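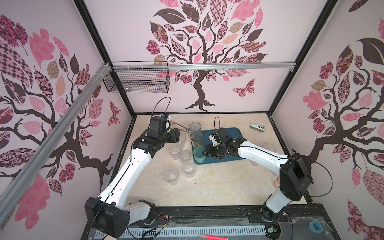

Chapter 4
When the Arms Move In

I spent most of a March in the back room of a catering supplier in Brunthorpe, and the first thing I learned there was how much people can say about cups. Which ones stick together. Which ones crack if you squeeze them. Aisling Mac an tSaoi had been setting out cups and trays for 8 years when I met her, and she could talk about them through a whole lunch break – I know, I was there, my soup went cold.

The company, Drorkmont, had decided to try out robot arms on part of that work. You might expect me to start with the arms, since that's what visitors always wanted to see. I'd like to start with Aisling's job instead, and what was in it before anybody wrote it down.

On paper her job was one line: "Place cups on tray." When the project began, Veronica Tudose from the engineering side sat with her for two mornings and tried to turn that line into steps. They ended up with 38. Some were obvious (reach, close your fingers, lift). Others made Aisling laugh out loud, because she had no idea she did them. She turned a cup slightly before she let go of it. She pushed the stray ones closer with the side of her hand. She looked at the next cup while she was still putting down the last one!

Job researchers call this kind of thing tacit knowledge, which means stuff you know how to do but have never had to explain. You have plenty of it yourself. Try telling someone over the phone how to tie a shoe and you'll run into it fast.

So the first change automation brought to that room was talk. Before any cup got moved by a machine, people who had worked side by side for years were comparing how they did things, and they didn't always agree. Teresa Mac Carthaigh filled her trays from the far side. Aisling thought that was madness. Veronica had to pick one way for the arms to start with, and she picked Teresa's, and I can tell you that was still coming up at the coffee machine weeks later.

The second change was in the hours. Aisling now spent part of her shift watching the arms and setting things right between runs. She told me it was easier on her wrists and harder on her patience. "I get tired in a different place," she said. I wrote that down and have used it in class ever since. Her pay stayed the same at first, and whether it should have is a question we'll get to in section 4.3.

I don't want you to come away thinking everyone felt the way she did. Eamon Mac Mathúna, who ran the evening shift, liked the new setup from the start and asked to be trained on it. Teresa asked to be moved to packing.

As you read this chapter, keep a job you know well in mind, maybe one you've had yourself. We'll begin in section 4.1 with how a job gets split into tasks, and who gets a say in where the splits go.

Words to know: task, tacit knowledge, workcell, job redesign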